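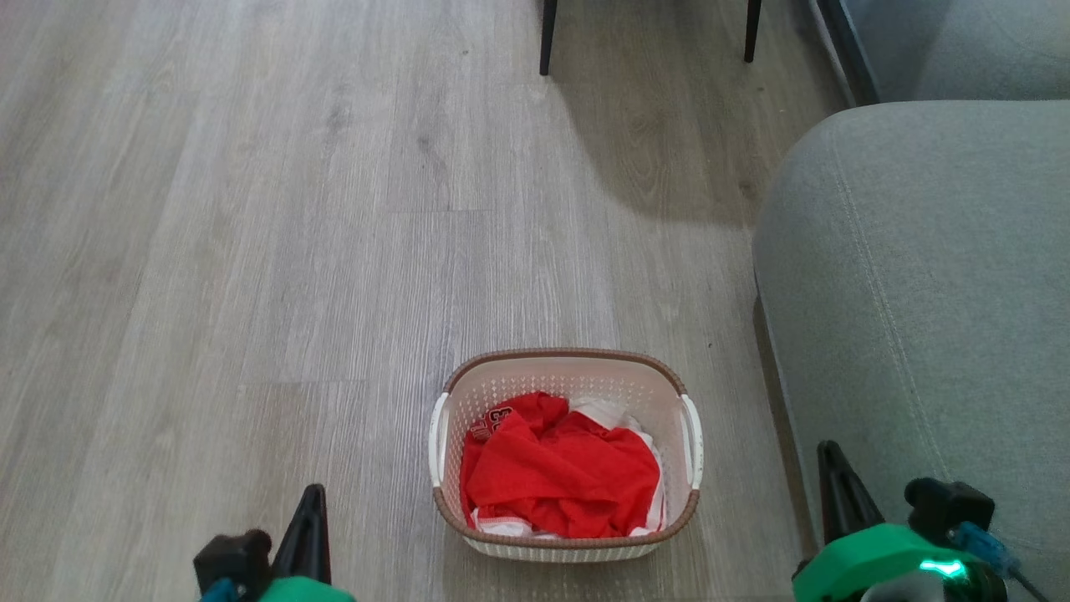

PRESS RELEASE
2025-01-23

Prerden brings its Wash Basket Weeks back to Brastham

Hello from all of us at Prerden! I'm Gaspard Tessier, I look after the home laundry side of things, and I'm very happy to say our free kit-washing sessions are coming back to Brastham (bigger room, better kettle).

If you've got somebody sporty at home you'll know how it goes. The jersey comes off in the living room, something white gets dropped in with it, and the whole lot sits in a basket by the sofa until somebody gives in. My own house is no better, I promise!

So we're running 7 sessions at the Cirkosari hall, all about the dull but useful bits: sorting reds from whites, reading care labels, and looking after printed numbers so they don't crack and peel. We had 400 places last August and filled 395 of them, which I'm still grinning about. Bring a basket of real washing from home, please, the messier the better.
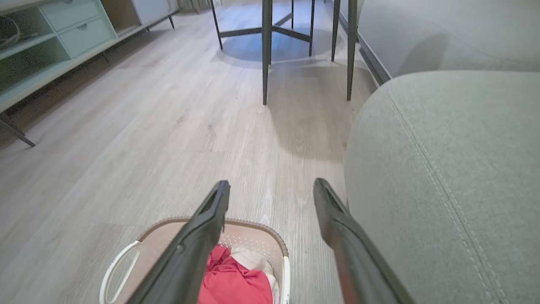
Can a red shirt go in the same wash as white things?
Best kept apart, especially while the red one is new. Wash it separately on a cool setting, inside out if it has a printed number, and check the care label first.

Our friends at Fleury are lending us the drying racks again, and they'll be running a short mending table at the back for loose hems and trims. Each session lasts 2 hours, with a tea break in the middle, and children are welcome as long as they carry something.

Places are free but you do need to book. Ring the Prerden office or pop into the Cirkosari hall and put your name on the sheet by the door. Press are welcome at any session, just let me know beforehand so I can save you a chair.

Press contact: Gaspard Tessier, Prerden home laundry team, Brastham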